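The kettle had already boiled twice by the time I sat down with Raed Darwish, because he kept getting up to show me things. First it was a jar of preserved lemons from last October, then his grandmother's recipe book with its spine held together by electrical tape, and then the dog, who had to be introduced properly before anything else could happen.

Raed has run the Clollby pickling mornings for long enough now that people in town tend to call him the pickle man, a title he puts up with. "I was a draughtsman for most of my life," he told me, pouring the tea very dark. "Lovely job, I've no complaints. But people didn't stop me outside the chemist to talk about drainage plans, and they certainly do about turnips."

The turnips are the pink ones, coloured with a slice of beetroot, and they're what most newcomers come wanting to learn. He grew up with them on the table at every meal. His mother made them in the laundry because his father couldn't bear the smell in the kitchen, and Raed remembers being sent out there with a fork and a saucer before dinner, in bare feet, on a concrete floor that was freezing even in summer.

"She never measured," he said. "I'd ask her how much salt and she'd say, enough. Well, how much is enough, Mum? Until it's right! So when she got older I followed her about with the kitchen scales, and she was terribly offended. I'd weigh the salt while it was still in her hand."

Those weighings became the notebook that everybody at the mornings now copies from. It has had tea spilled on it and at least one page is missing, the one for stuffed eggplants, which he has had to piece together from memory and from long phone calls with his cousin Jad Karaki. The two of them don't agree about the eggplants. Jad puts in twice the garlic and leaves them upside down overnight to drain, and Raed thinks one night is nowhere near long enough. I was shown several text messages on the matter, some of them quite heated.

The mornings began in Raed's own kitchen and moved to the old Boutros shop when there was no longer room for everyone to stand. The shop had been a fruiterer's, and there's still a faint smell of oranges in the back if the weather is warm. The first session there, on 29th April, drew 20 people, and he'd brought enough cabbage for half that. "We shredded it very fine," he said, and laughed until he had to put his cup down.

I asked whether he thought people were coming to save money, or whether it was more for the company. He took a good while over that one and buttered a piece of bread while he was thinking.

"Bit of both, I'd say. Cucumbers get cheap and you feel silly not doing something with them. But you've also got your hands busy, you see, and people talk differently when their hands are busy. I had a fellow come for weeks and hardly say boo. Then one day we were topping and tailing beans, and out came the whole story of his wife's illness, start to finish. We all just kept going with the beans."

He paused to let the dog out, and then to let the dog in again.

Last season the group put up 167 jars, which he knows because Jad made labels for them and numbered every one. Most went home with the people who'd packed them. The rest were sold at the Remolero fair to pay for vinegar and a second set of scales, and he'd like to buy a proper big crock this year if he can find one without a crack in it.

What would he tell somebody trying it for the first time at home, without a grandmother or a cousin to ring up?

"Start small. Keep everything under the brine, that's the main thing, and wash whatever you're using until you're sick of washing it. Jars, tubs, lids, the lot. And write down what you did, even if you think you'll remember. You won't, love. 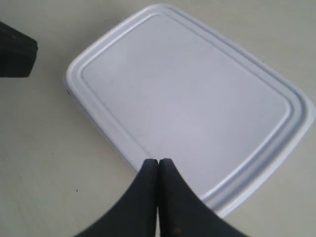 "And then leave it alone. That's the hard bit for me, even now. I'll go past the shelf at night in my pyjamas and I want to open one, just to see how it's getting on, and Mum would have smacked my hand for that." He topped up my cup without asking and went off to find me a jar to take home.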